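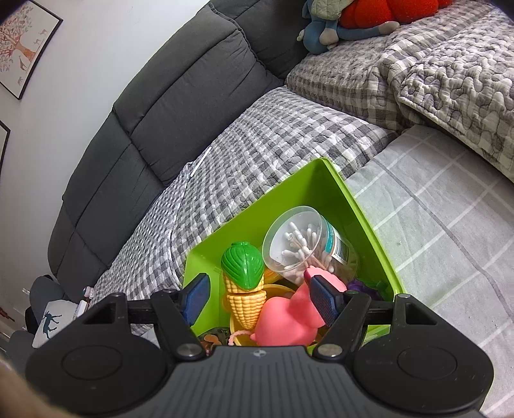

Derko Adult Learning
Home | Courses | Handouts | Timetable | Contact

Keeping House in a Small Flat
Handout 5: The Mixed Bin
Kumudini Ekanayake, May

Last session ended with an argument about whether a bin of odds and ends counts as storage. I said I would write something down, mainly so we could all go home.

What we mean by a mixed bin

A mixed bin is any container whose contents have nothing in common except the day they were picked up. It usually starts on a sofa. Somebody is coming round, the floor has to be found again, and the nearest plastic tub takes whatever is at hand. A toy sweetcorn goes in with the cotton buds. The room looks marvellous for an evening, and then on Thursday-to-come, or whenever ears next need attention, a grown adult is up to the elbow in pretend vegetables.

I am not against it. The mixed bin is a perfectly good way of carrying things. It is a dreadful way of keeping them. Most of the trouble in this course comes from muddling the two.

Carrying bins and keeping bins

A carrying bin should be empty by bedtime. It has no lid, it lives nowhere in particular, and it should be a colour you can't ignore. Lime green does well. Tasteful grey disappears against the furniture and is discovered at Easter.

A keeping bin has one sort of thing in it and a place on a shelf. "Toys" will do as a sort. "Toys, small, other" will not, and whoever wrote that on the flip chart knows my feelings.

Emptying one

Tip it out on something flat. A bed is tempting, but quilts swallow small pieces, and you will meet them again at two in the morning. Then:

- Bathroom things first. Anything that touches a face or an ear goes back behind a door.
- Next, play food and toy dishes, together. Children do cook with them, and resent a missing plate as much as you would.
- Rubber animals after that. Bath animals and floor animals should be kept apart if you have the strength. Squeeze the bath ones over the basin before you put them away.
- Whatever is left goes in a saucer. If it is still in the saucer when we next meet, bring it and we will vote.

A word on cotton buds

These came up more than I expected. A jar is better than the cardboard packet, clear is better than coloured, and the lid matters more than either. An open jar laid on its side in a tub of toys is a game of spillikins waiting for a player. If there are small children in the house, put the jar high up. Majumder's on the corner sells one with a screw top, and no, I am not on commission.

Homework

Find one mixed bin at home. Everyone has one, including the gentleman who told us he hadn't and then remembered the car. Empty it in the order given. Write down the three things furthest from where they belong, and how long the saucer took. Please don't buy any new boxes before the next session. We will get to boxes, and by then you will need fewer.

Bring the sheet from Handout 4 as well. I still have only two back.

Contact the course office | © Derko Adult Learning | Back to top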